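# Small green bin vs. one organizer for desk stuff that keeps migrating?

Posted by **Leidy Cusi**, 26 October 2026

I need somebody to talk me out of buying yet another organizer. My work table has a gray marble-patterned top that I love, and it never stays clear past lunch. Pens are fine (mesh holder, back edge, done). It's everything else! The calculator floats around, the screwdriver never goes home, and I've got one little green bin that I keep wanting to throw it all into.
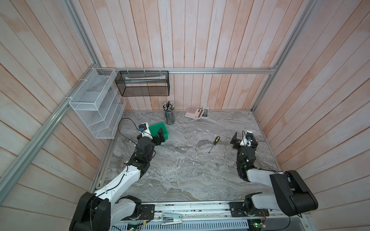 Thulani Engelbrecht asked straight away how often I use the screwdriver, and fair enough, I should have put that in the post. Maybe twice a week, for tightening the same wobbly drawer pull. The calculator is daily. I do invoices for a small shop and I can't stand doing them on my phone.

So do I give the green bin one job, or let it be the catch-all? And is there any way to deal with loose cables that isn't one of those sticky clips? Mine always let go by January, when the heat's been on a while and the air gets dry.

**Thulani Engelbrecht**

OK, twice a week means it doesn't live on the table. Put the screwdriver in the drawer with the wobbly pull and you'll be standing right there when you need it. (Also, a drop of thread locker on that pull and you can stop tightening it. I used the Nulteck stuff on mine and haven't touched it since.)

For the bin, I'd give it one job. I ran a catch-all for years and it was basically a bowl of dead batteries and one glove. Mine is now "things that leave this room" and I empty it on my way out the door. A small bin is good for this, it fills up fast and gets annoying, so you deal with it.

Calculator goes next to the pens, on whichever side you write with. I'd leave it flat and at a bit of an angle, because standing up they fall over every time you reach for something.

Cables: a strip of hook-and-loop around the table leg, and run the cable down that. No glue anywhere. I bought a roll at Pollanska for $3 and I still have most of it.

**clovano_fan_42**

just get the Clovano drawer tray, problem solved

**Marigold on Elm**

I'm going to disagree with Thulani a little! A catch-all works great if you tip it out every evening. I do mine while the kettle boils and it takes no time at all. If you know you won't do it, then sure, one job.

Don't put the screwdriver in the bin either way, though. A long shaft sticking out of a small bin will tip it over sooner or later, and then you're on the floor picking up paper clips.

**Leidy Cusi**

Screwdriver is in the drawer! I know myself and I will not be tipping anything out every evening, so the bin is going to be for receipts until I get them entered. Still need to go buy the hook-and-loop.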